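Saven to Retire Legacy Newsletter Platform in September

Saven announced that it will retire its legacy newsletter platform in September and move all remaining publishers to Derkska, the subscription and mailing service it introduced last year. The change affects 58 independent publications that still send their daily or weekly editions through the older system.

Under the plan, subscriber lists, archives and scheduled posts will be transferred by Saven staff. Publishers will not be asked to export their own data, although the company recommends that they download a copy of their lists before the transfer begins. Readers who have already confirmed their subscriptions will not need to confirm them again.

"The older platform has served its users well, but it was designed for a time when most newsletters were read on desktop computers," said Farhad Zarei, director of publishing services at Saven. "Maintaining two systems has slowed the work that publishers have been asking us to do, particularly on mobile layout and delivery reports."
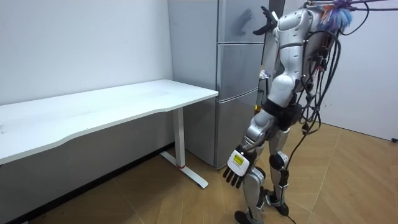

The transfer will take place in 3 stages. Publications with a single daily mailing will move first, followed by those that send several editions to separate lists. Titles that offer paid subscriptions will move last, as their billing records must be checked against those held by Sisay, the payment processor used by both platforms. Each publisher will receive written notice 2 weeks before its own transfer is scheduled.

Mailings will be paused for up to 5 hours while each account is moved. Saven said the work will be done overnight where possible, and that any edition queued during the pause will be sent once the account is active on the new service. Links to archived editions will redirect to their new addresses. Comments posted on archived editions will be kept, but the names of readers who have closed their accounts will be removed.

Some publishers have raised concerns about the change. The Harberg Digest, a daily roundup of technology links, told its readers that custom templates built for the older platform would have to be remade. Saven confirmed that templates will not carry over in full – fonts, colors and header images will be kept, but custom code will be removed. A set of replacement layouts will be made available before the first stage begins.

Prices for existing publishers will remain at their current level until the end of their present billing period. Rates after that date have not been published.

Publishers with questions about their accounts may contact the Saven support desk through the account settings page. Requests to change a scheduled transfer must be received before 5 p.m. on the day before the move.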